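Living in a house that is not straight
Thu 30 January

We are now in the second winter in the house in Clurkcombe, and I have promised several times to write about the floors. People who visit us ask about them before they ask about anything else, usually while they still have one shoe on.

The house is old and it stands on a slope. At some time in its life the side toward the street went down and the side toward the garden stayed where it was. The engineer who looked at it before we bought it said that this movement finished long ago, and he put this also in writing, with a stamp. So it is safe. It is only not level. In Starnach, where I grew up, we lived on the fourth floor of a concrete building, and I never in my life thought about whether a floor was level. It was like thinking about whether the air was there.

The first week I had a light headache every evening. I believed it was the paint. Then we spent two nights at a friend's apartment while the water was off, and the headache was gone, and when we came home it returned before dinner. My wife, who had no headache at all, said that I was walking like a person on a ferry. I read a little about it later. As I understood it, the eyes take the walls and the doors as a sign of what is vertical, and the inner ear has its own opinion, and when the two do not agree you feel unwell. I am not a doctor and I may explain it badly, but it fits well with what I felt.

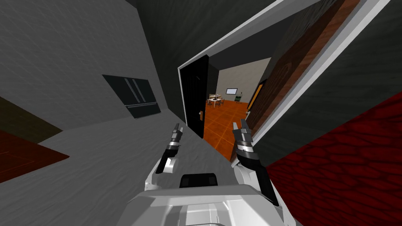
The upstairs hallway is the part where I needed the longest time. It has no window, so there is no horizon to compare with, only the walls and three doors, and each door was hung by a different person with a different idea. One follows the floor, one follows the spirit level, and the bathroom door follows nothing. Downstairs you have furniture, and a table with a glass of water on it tells you quite exactly where you are. Upstairs you have only lines. The door frames in the picture lean far more than ours, they run down from the upper right to the lower left and the floor goes up on the left side like a ramp, but this is close to what my head told me at night on the way to the bathroom. I used to keep one hand on the wall. After some months I noticed that I had stopped, and I could not say on which day.

Now to the practical things, which I think are more useful for somebody who is considering such a house.

Furniture. Everything with legs needs something under the legs. In the beginning we used folded cardboard, and it gets flat after a few weeks and then the wardrobe door opens by itself in the night. We changed to plastic wedges from a company called Boychuk, sold in a bag of 15, and they can be cut with a normal knife. We have bought two bags. The bed needed the most of them. For the first month we slept with the heads toward the street, which means a little downhill, and I do not recommend it. Turn the bed first and cut the wedges after. We did it in the opposite order and wasted half of a bag.

Shelves. You have to decide whether a shelf should be level or should look level. This is a real question and we had a small argument over it. If you put a shelf truly level on a wall where the ceiling line is sloping, it looks terribly wrong, and every guest will tell you so in a friendly way. In the kitchen we chose truly level, for the jars. In the living room there are only books, and I followed the ceiling. My wife says she can see it. I cannot see it anymore.

Doors. A door that is hung straight in a crooked wall will stay where you leave it, but the gap at the floor will be ugly. A door that follows the wall has a nice gap and swings closed, or open, when it likes. We have both types, and in winter I prefer the ugly gap with a felt strip.

The washing machine. Please take this one seriously. It must be level, or it walks. Ours walked almost to the middle of the laundry room in one program and pulled the hose very tight. The man who delivered it had adjusted the feet as far as they go, and this was still not enough. We had a small concrete base made, and together with a new drain it cost 2478. It is the most expensive thing we have done in the house until now, and it is also the least interesting to show to visitors. My neighbor told me to use a rubber mat called Zundum instead. We tried it before the concrete, and the machine walked together with the mat.

For the floors themselves we asked for a price in June. One company offered to build a new level floor over the old one in the living room, and it would mean a step at the door and a lower ceiling on the garden side, where I already must be careful with the lamp. Another one said he could sand down the worst place for 1000, but he did not sound very convinced by it himself. We thanked both. The boards are original and wide and I like how they sound.

Small things still surprise me. Soup stands higher on one side of the plate. An orange that falls in the kitchen can always be found under the same radiator, so it takes no time to look for it. When I mop, the water collects in the corner by the pantry, and I finish there with a dry cloth.

And when I visit my parents in Starnach, I now have the headache there, on the first evening, on their perfectly flat floor. My mother thinks it is the train.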